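The Laundry League
Posted 16 May 2025

Joyce Bakilana coaches the student robotics club at Mandgate, and she would like it known that she wanted to build something that throws balls. The students voted for folding clothes.

"I lost the vote by a lot," she says. "Then I found out how bad I am at folding."

Practice means picking up a gripper by its handle and working through clothes on red bedding, grabbing and letting go the way a machine might.
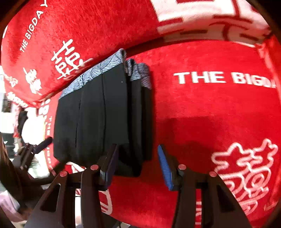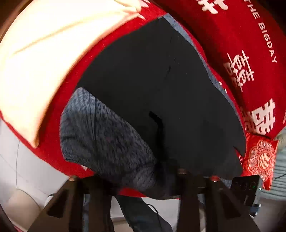
What the gripper teaches

The team, which calls itself Brelell for reasons it declines to share, is preparing for the Skanano student challenge in October. Each entry has to handle clothing it hasn't met before. Bakilana expected the arguments to be about software. Most have been about sleeves.

"You have ten fingers and you never think about it," she says. "Take away eight and a T-shirt becomes your enemy." New members get a gripper before they get a laptop, and she has seen confident people go very quiet over a pair of pants.

Students take turns recording folds, and the recordings go into a program they call Masanja. The goal is 200 good ones before summer. They have about 100, depending on who is grading. One sophomore rejects anything with a crooked hem — including, twice, her coach's.

"She was right both times," Bakilana says. "I still brought it up at dinner."

Dark clothes are the current headache. Black on black hides its own edges, and the program has a habit of mistaking a crease for the end of the garment. The students' answer is more practice with dark clothes, a plan Bakilana calls sensible and extremely boring to supervise.

Does anyone fold better at home?

"I asked the parents," she says. "One laughed so long I had to sit down."

The club will pick its final lineup after summer break. Bakilana has been told she may apply for the folding team like everyone else. She is thinking about it, and in the meantime there is a basket at her house that she describes as "a long-term project."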